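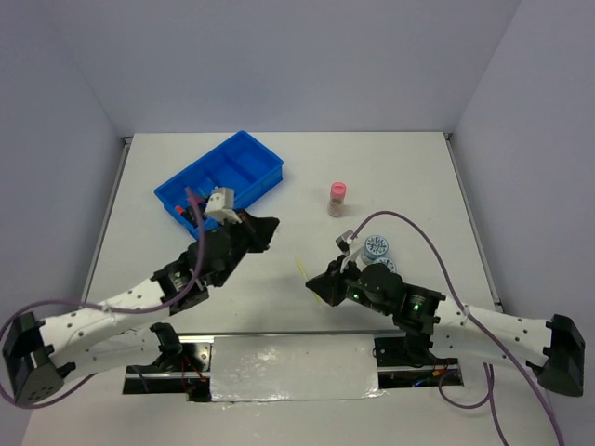
The blue bin, with the pink-capped bottle next to it.

From: Sieglinde Wiegand
To: Otden small-storage list
Date: April 11, 2021
Subject: Re: divided bins for small odds and ends

Thảo Vũ wrote:

> Hi all,
>
> I have a drawer in the kitchen that has turned into the place where everything
> under four inches long goes to die. Skewers, corn holders, birthday candles,
> twist ties, spare pen caps, little jars of spice samples. I bought a flat tray
> from Fedent in December and it didn't help much. The sides are too low and
> things hop from one section to the next whenever the drawer is shut hard.
>
> Does anyone use one of the deeper plastic bins with the dividers molded in?
> I am wondering whether to lay things flat or stand them up, and what to do with
> the bottles and round containers that don't fit a square compartment.
> Also, does color matter? My sister says get clear.
>
> Thảo
> Dernidbridge

Thảo,

I use one. The one in the photo at the top is bright blue with raised rims, and the dividers make several compartments. I will take your questions in the order you asked them.

Flat or standing: it depends on the length. Anything shorter than the compartment goes flat. Long thin things, such as skewers and sticks, I put in one compartment together and let them lean on the rim. If you lay them across the top of the dividers they end up on the floor. I keep the left compartment for mixed small pieces and I don't sort inside it. I tried sorting inside it once, with cut-down paper cups, and gave up after a month. It took longer to put a thing back than to hunt for it.

Bottles: leave them out of the bin. A small round bottle wastes the corners of a square compartment and you can't get your fingers around it to lift it. Mine stand to the right of the bin. Clear ones are best for anything granular, so you can see how far down it is without opening it. I stopped labeling the sides of the bottles and now write on a bit of tape on the cap if I need to. If two bottles have contents that look alike, use caps of different colors.

Round containers with lids: same thing, outside the bin. I keep the lid on the container it belongs to even when the container is empty. A patterned lid like the blue-and-white one is easy to spot from across the room, and I would not trade it for a plain one. Loose lids were my worst problem before this. I had a bag of 18 of them and most fit nothing in the house.

Color: your sister has a point for drawers that sit above eye level, where you look at the bin from underneath or from the side. For a table or a low drawer you look down into it, and then clear plastic does nothing for you. I like a strong color. Small dark pieces show up against bright blue better than they did in the gray bin I had before. Green sticks show up fine too, either in the bin or on a white tabletop.

About the hopping between sections - this is mostly rim height. Measure the inside of the drawer from the bottom to the underside of the counter before you order anything, and take off a little for the drawer runners. I didn't, and the first bin I bought from Kettler stuck on the frame every time. It now holds seed packets in the shed. If your drawer is too shallow for a deep bin, I would clear a spot on a shelf or table and move the whole lot out of the drawer. You don't have to set the bin square to the wall, either. I often leave mine at an angle so the compartments I use most are nearer to me.

One thing you didn't ask. Before you fill it, tip the whole drawer out on a table and throw away what you can. I had 163 twist ties when I did mine (I counted them for the December swap thread, which some of you will remember). I kept a small handful and have not run out. Bulk bags of 500 or 1000 are cheap and that is how you end up with a drawer like yours and mine.

Wash the bin before you use it. Warm water and dish soap are fine, and an old toothbrush gets down along the dividers. Let it dry upside down on a towel or you will have water sitting in the corners.

If you send the inside measurements of the drawer to the list I can tell you if a bin the size of mine would go in. Please give the height as well as the width and depth.

Sieglinde

--
Otden small-storage list
To leave the list, send a blank message with "leave" in the subject line.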